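4. Démonstration par téléopération, poste à deux bras

Version de travail, complétée en février. Remarques à Raquel Abreu (atelier Dulmont).

4.1 Avant de commencer

Lire la section 3 (arrêt d'urgence) si pas déjà fait. Compter une demi-heure la première fois, beaucoup moins ensuite.

1. Alimentation des deux bras coupée. Vérifier le serrage des embases sur le rail.
2. Câbles : rien de coincé sous un coude, assez de mou pour le débattement complet.
3. Mettre sous tension bras gauche, puis bras droit. Attendre la fin de l'initialisation du premier avant de lancer le second.
4. Ouvrir Rankin, onglet Démonstration. Les deux bras doivent passer en « prêt ».

Erreur 2076 : un bras ne répond pas. Couper, rebrancher, recommencer au point 3. Si ça revient, voir 7.2.

ATTENTION : mains hors de la cellule dès que les bras sont sous tension. Même pour ramasser un objet tombé. On met en pause d'abord.

4.2 Appairage des poignées

5. Poignée gauche = bras gauche. Toujours, y compris pour les gauchers.
6. Amener chaque poignée dans la même posture que son bras, à vue d'oeil. L'écran affiche l'écart par axe.
7. Écart au vert sur tous les axes : appuyer sur la pédale. Le bras suit.

Ne jamais forcer l'appairage avec un écart rouge, le bras ratrappe d'un coup.

4.3 Enregistrer un passage d'un bras à l'autre

8. Créer la tâche, nom court, sans accents ni espaces. Port par défaut 3114, ne pas changer.
9. Pédale longue : début d'enregistrement. Bip.
10. Saisir l'objet avec le premier bras. Fermer doucement, surtout sur du plat ou du mince.
11. Approcher les deux pinces vers le centre du plateau. Lentement. Coudes écartés, sinon les avant-bras se gênent.
12. Fermer la deuxième pince. Marquer une pause d'une seconde les deux pinces fermées.
13. Ouvrir la première pince, reculer droit, sans tourner le poignet.
14. Poser, ouvrir, revenir en position de repos. Pédale longue : fin.

Note : la pause du point 12 compte vraiment. Sans elle, l'apprentissage mélange prise et lâcher, vu sur la série Geltolgate.

Note : essai raté = touche R et on refait. Une reprise réussie après un glissement peut être gardée, cocher « reprise ».

Varier le point de départ de l'objet et son orientation d'un essai à l'autre. Garder la même vitesse par contre.

4.4 Fin de séance

15. Bras au repos, pédale relâchée, puis couper. Pas l'inverse, les bras retombent.
16. Relire au moins les trois premiers essais avant l'envoi vers Sanamwood.
17. Code 3903 à l'envoi : fichier incomplet, le plus souvent fin d'enregistrement oubliée. Supprimer l'essai concerné et et relancer. 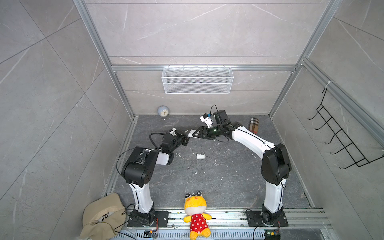
Fig. 4 – Passage d'un objet plat entre les deux pinces (étapes 11 à 13).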